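Home | Reviews | Kitchen | Storage | Garden | Contact

Last updated: 11/12/23

Pinov drawer liner, 3 m roll

I bought this in March for the drawers in our hall and kitchen. They are old and the bottoms had gone rough, so tea towels kept catching. The roll cost 99 kroner at the hardware shop in Flestby, against 187 for the Magagula one that Esben Kirkegaard reviewed here last year.

It is a plain ribbed mat, 70 cm wide, and it cuts easily with kitchen scissors. There is no glue. You measure the drawer, cut a little under and lay it in. Mine curled at the front for two days and then went flat — a couple of heavy books would probably have sped that up.

Grip is good. Cutlery trays stay put when the drawer is pulled hard, and small jars don't tip. It wipes clean with a damp cloth, although flour gets into the ribs and has to be shaken out over the sink. There was a slight smell at first, gone within a week.

My one complaint is the grid printed on the back. It is meant to help with cutting, but the lines don't run true to the edge, and I spoiled a piece by trusting them. Use a ruler.

I would buy it again for deep drawers. For shallow ones the Magagula is thinner and may suit you better.

Unai Urquijo

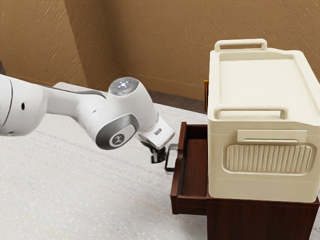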